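Elastic, cotton and the sixty-degree question

Zübeyde Güler has spent most of her working life testing what washing does to cloth. She runs the wash laboratory at Brumedside, where garments are put through repeated domestic cycles and measured between them. The building is a former dairy. The floor drains were already in place when the lab moved in, and Güler regards them as its best feature.

I went to see her in August with a list of readers' questions about small cotton items: underwear, vests, socks, pillowcases. She had read the list in advance and had crossed out two of the questions on the grounds that they were the same question.

"Most of these are about temperature," she said. "People want a number. I can give them a number, but it depends on the fibre, the soil and the detergent, and they usually leave out two of the three."

What a cycle does

A wash has four variables: water temperature, time, chemistry and mechanical action. If one is reduced, another has to go up to get the same result. Güler says that most disappointment with low-temperature washing comes from ignoring this.

"If you drop from sixty to thirty and you also choose the quick programme, you have taken away heat and time together. Then the only things left are the detergent and the tumbling. For a shirt worn once in an office that may be enough. For a sock it is usually not."

The temperature on the dial is also less exact than it looks. Her laboratory fits probes inside the drum, and she has recorded machines that reach the selected temperature for only a few minutes before the heater switches off. On some economy programmes the water does not reach it at all. The longer running time is there to make up the difference, and in her view it generally does.

She is less forgiving of overloading. Cotton needs room to fall from the top of the drum, and a packed drum turns as a single mass. Her rule for cottons is that a hand should fit flat between the top of the load and the roof of the drum. For synthetics and easy-care fabrics she fills to half.

The waistband problem

The longest trial on her books at present concerns elastic. It uses 261 pairs of cotton underwear, bought in several batches, all with an exposed knitted waistband. Each waistband is stretched to a fixed length before the first wash, held, released and measured again. The same is done after every tenth cycle.

"Cotton with five per cent elastane in it behaves like cotton for a long time," she said. "The waistband is another material altogether. It has much more elastane or rubber in it, and that is the part that ages. When somebody says the underwear has worn out, the body of the garment is often perfectly sound."

Heat is the main cause, and the tumble dryer supplies more of it than the washing machine does. A waistband contains more material than the single layer of jersey below it, so it dries last. The jersey is finished while the band is still damp, and the owner puts the load back for another twenty minutes. By the end the jersey has been over-dried and the band has been held at a high temperature for longer than it needed.

In the trial, the pairs dried on a line kept their recovery far longer than those dried on the hot setting. The low dryer setting came between the two, nearer to the line. Güler would not give me percentages, as the work has not been finished. She did say that the order of the three had not changed at any of the measuring points.

Chlorine bleach is the second cause. It attacks elastane directly and turns white bands yellow. Oxygen bleach, the kind found in most powders, is much gentler and is what she recommends for pale cotton.

Fabric softener is a matter she approaches with some care. It coats the fibre, which makes cotton feel smoother and also makes it less absorbent. "On a towel you notice. On underwear you may not notice, but it is the same effect. I leave it out, and I would leave it out of anything worn next to the skin by someone who gets rashes."

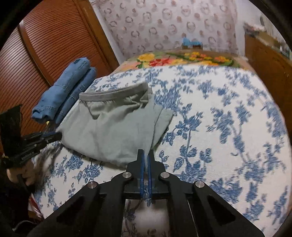 Drying flat, drying hung

Several readers had asked whether small cottons should be pegged by the waistband or by the leg. Güler pegs by the waistband, at the side seams, with the band unstretched. Pegging by a leg opening lets the weight of the wet band pull on the thinnest part of the garment. The difference over a single drying is too small to measure. Over the life of the garment she has found that the leg binding on pairs hung upside down goes wavy earlier.

Indoors, she spaces the items on the airer so that no two touch, and opens a window at a time of day when the outside air is drier than the room. In a closed room the moisture has nowhere to go, and cotton that takes longer than a day to dry will start to smell. Washing it again at the same temperature seldom removes this. A hot cycle with a bleach-containing powder does.

Direct sun is useful for whites and a nuisance for colours. Greys and soft greens fade more evenly than navy or black, so the change is easier to live with, but it still occurs. Turning the garment inside out is enough for most purposes.

Before anything is hung she gives it a sharp shake and pulls the seams straight. She does the same again after drying if the item is to be folded. Jersey curls towards its knit side at a cut or lightly bound edge, and a few seconds of tension along the edge takes most of the curl out.

"Do it while there is a little moisture left in the cloth. When it is bone dry it will not hold the shape you give it. You can pull it into a perfect triangle and it goes back to what it was."
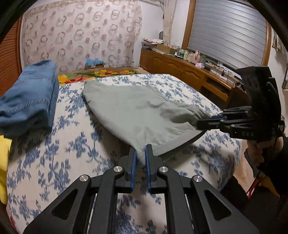

The tension should be along the grain, she added, from side seam to side seam or from waist to gusset. Pulling hard on the bias will lengthen jersey in one direction and narrow it in the other, and a garment treated in this way every week ends up twisted. The symptom is a side seam that creeps round to the front. Some of this is built in at the factory, when the fabric is knitted with too much twist in the yarn, and no amount of care at home will cure it.

Bedding and prints

Printed bed covers brought in another group of letters, mostly about fading and about small bobbles on the surface. The two have separate causes. Fading on a printed cotton comes from light, from loosely bound pigment and from optical brighteners in the detergent, which can shift a coloured print while they make the white ground look cleaner. For a white ground with a coloured pattern Güler uses a colour detergent on most washes and a powder with oxygen bleach on every fourth or fifth.

Bobbling, or pilling, is mechanical. Short fibres work loose and tangle. It is worst on blends of cotton and polyester, where the polyester is strong enough to anchor the pill and stop it from dropping off. All-cotton covers pill too, but they shed the pills as they wear. A large cover washed together with small items tends to wrap round them, so the small items are poorly rinsed and the cover is rubbed in one place. She washes covers alone or with one other large flat piece.

The laboratory keeps a reference shelf of 926 fabric swatches, each with an unwashed half and a washed half. One drawer holds the test cloths from two suppliers, Vurnitz and Kozan, which are sold with a standard soil already applied. A strip goes into each load and is read afterwards under a lamp. The readings are logged in a program called Lukix, which she described as adequate.

Questions of hygiene

I asked whether underwear needs sixty degrees. Her answer was that in an ordinary household, with healthy occupants, forty degrees and a full-length programme with a bleach-containing powder is sufficient. She goes to sixty when someone has been ill, when items are shared, or when a smell has persisted. Liquid detergents and capsules contain no bleach as a rule, so anyone who relies on them at low temperatures is relying on removal alone.

She runs an empty sixty-degree cycle with powder once a month to keep the machine itself clean, and leaves the door and the detergent drawer open between loads. The rubber door seal should be wiped on the inside of the fold, where lint and water collect.

"People write to me about the cloth," she said, "and half of the time the fault is in the machine. If clean washing smells when it comes out, look at the seal first and the drawer second."

Replacement

There is no fixed life for a pair of cotton underwear. The 521 completed cycles in her earlier trial were spread over several makes, and the variation between makes was larger than the variation between washing methods. Price was a poor guide. Stitching was a better one: a band attached with a flat, multi-needle seam outlasted a band attached with a single overlocked seam in most of the makes she tested.

Her own test in a shop is to stretch the band to one and a half times its length, let go, and see whether it lies flat again. A new band that stays rippled will not improve with washing.

Worn-out cotton jersey makes a good polishing cloth once the band has been cut off. Güler cuts just below the stitching, and keeps the lengths of elastic in a jar for tying up tomato plants.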